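I'll say it: a big bare stretch of beige beats any fancy desktop. My friend Paweena Chuensuk swears by dark walnut, and sure, it's gorgeous for a week! Then the dust shows up, and the fingerprints, and you're wiping the thing down 3 times a day. Beige forgives you. It's matte, it doesn't bounce the lamp into your eyes, and shadows go soft on it (I love that). Give it a thin strip of wood along the border and I'm completely sold, no matter what the catalogs want me to spend.
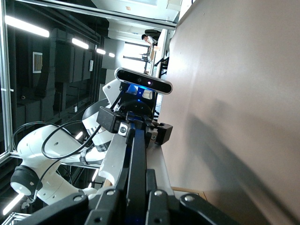

## Okay, but what about cables?

Let them loop. I gave up on clips in January.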